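Robot Teaching Lab, Ostley
Handout 4: Showing a robot what you mean
Notes by Tyyne Pesonen

Before the lab, please read through to the end. The first half is what I talk through at the board, the second half is what you'll do at the table.

1. Two ways to teach without writing code

Last week we moved an arm by typing in joint angles, and most of you found out how slow that is. This week is my favorite in the whole course, so forgive the long handout!

The first way is hand guiding. You put the arm in its free-moving mode, take hold of it and push it through the job while it records its own joint positions. It feels wonderful the first time you do it — the arm is suddenly light, and you stop thinking in numbers. The catch is that your own arms end up in front of the cameras, and it's very hard to work the fingers of a hand while you're also carrying the wrist around.

The second way is remote control, usually called teleoperation. You stand off to the side with a glove or a hand controller, and the robot copies you. Your body stays out of the pictures, and the fingers get recorded along with everything else. You do lose the feeling of touch. Expect your first ten minutes to be clumsy. Mine were, and I squashed a pear.

2. What gets saved

One run through a task is called an episode. An episode holds the camera pictures, the joint positions, the finger commands, and one line of text saying what the task was. People forget about that last line and then wonder why the trained robot can't tell "pick up the orange" from "put the orange away." Write the line before you start, in words you'd use with a friend. Keep it the same for every episode of that task, down to the spelling.

The Elleck set, which we'll train on in August, has 2000 episodes in it. Yours will have 62 per group. It's a small number, and with one short task it's enough to get something moving, which is a thrill I don't want to spoil for you by describing it.

3. Good demonstrations

Go at a steady pace. Pausing to think teaches the robot to pause, and it'll do so in the same place every time, looking very thoughtful.

Pick one way of doing the job and stick with it inside your group. If one of you comes at the basket from the side and another from straight above, the model may try to split the difference and hit the rim.

Change the things that ought to change, though. Turn the fruit, swap which piece is nearer the back, start the hand a little higher or lower. I'd take a messy set with lots of starting positions over a beautiful set with only one.

Keep small recoveries. If the fingers slip on the peel and you fix it smoothly, that's a great episode and I want it. If you drop the orange on the floor, stop, mark it as failed, and go again.

A word on round things. An orange rolls away from the first finger that touches it, so bring the fingers and thumb in together and let them curl around it. Close slowly at the end. Lift straight up before you travel anywhere, or you'll drag the basket along with you (the Astham group did this for a whole afternoon and trained a very good basket dragger).

4. At the table

Log in as your group, type the task line, and check that both the arm view and the head view are live. Move the fingers through open and closed once before recording. Look for the cable at the wrist and make sure it has slack for the whole reach. One person drives, one watches the arm with a hand near the stop button, and you trade places every 15 minutes.

Put the basket back at its label between episodes. Press save only after the arm has come to rest.

5. To hand in

Your episodes, your task line, and one page on the three you'd throw out and why. The Kyriakidis chapter on learning from demonstration is the reading. It's long, so start at page 95 and come back for the math later — the section on what happens when the robot drifts away from anything it was shown is the part we'll argue over in class.
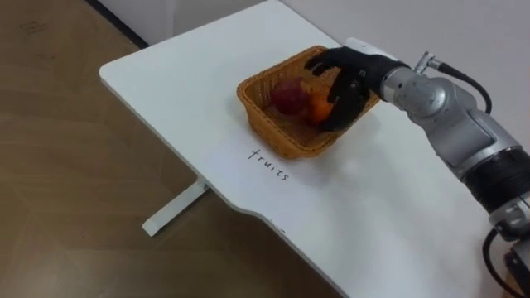 For that argument, bring one episode from your own set where you think the robot would get lost if it started two inches to the left, and be ready to say what you'd record to help it. Lab is in room 417, same as before.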